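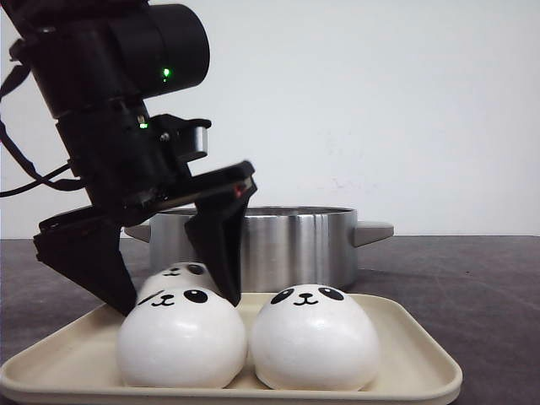 Three panda buns on the cream tray.

Filed under: Baking, Steamed Things

8th August

I have been making panda buns since January, and I finally have a batch routine I can repeat without looking at my notes. A few people asked for it after the last post, so I am writing it down.

The dough is the same one I use for plain steamed buns. Flour, a little sugar, instant yeast, a spoon of oil and warm milk. I knead it for ten minutes by hand, until it stops sticking to the counter. If the kitchen is hot I use the milk straight from the fridge, which slows things down enough to do the faces.

The faces take most of the time. I pull off a piece of dough before shaping and color it with black cocoa. Regular cocoa gives you a brown bear. Black cocoa dries the dough out, so I work in a few drops of water with it. I used to use charcoal powder from Vesora, but it got on everything, including the grout.

Each white bun weighs 98 grams before steaming. I settled on that after making them smaller and finding that the faces came out crowded. Bigger than that and they touch in the steamer. The eye patches are little teardrops, pressed flat and set on a slant. Set them level and the panda looks surprised. The nose goes on last. I brush each spot with water before sticking anything down, and I use very little, as too much leaves a gray ring on the white.

Then they rest for 25 minutes with a towel over them. I have tried skipping the second rest and the buns were dense at the bottom. I have also forgotten them for over an hour, and those wrinkled as soon as the lid came off.

I steam over medium heat, starting with cold water in the pot. When it's time to stop, I turn off the burner and leave the lid open a crack for 5 minutes. Lifting it all the way at once is how I ruined most of my early ones. My steamer is an old two-level Vollmont that a neighbor was getting rid of. The lid drips, so I tie a dish towel around it.

For serving I like a tray with a raised rim. Round buns slide on a flat plate when you carry it to the table. A light color suits them too, though I know white on cream is not what most people would choose. I had a dark blue platter from Talebi that showed every crumb and every fingerprint, and it now lives under a plant.

Filling is up to you. Red bean paste is the easiest because it holds its shape. Custard tastes better but needs to be cold and firm when you wrap it. I tried chocolate spread once and it leaked through the seam.

Leftovers go in the freezer in a bag, once they are completely cool. They reheat from frozen in the steamer. The microwave works if you wrap the bun in a damp paper towel, but eat it right away, before it turns tough.

I still want to try a version with matcha dough, maybe as frogs. The green powder I ordered from Cliltix hasn't shipped yet, so that will be a later post.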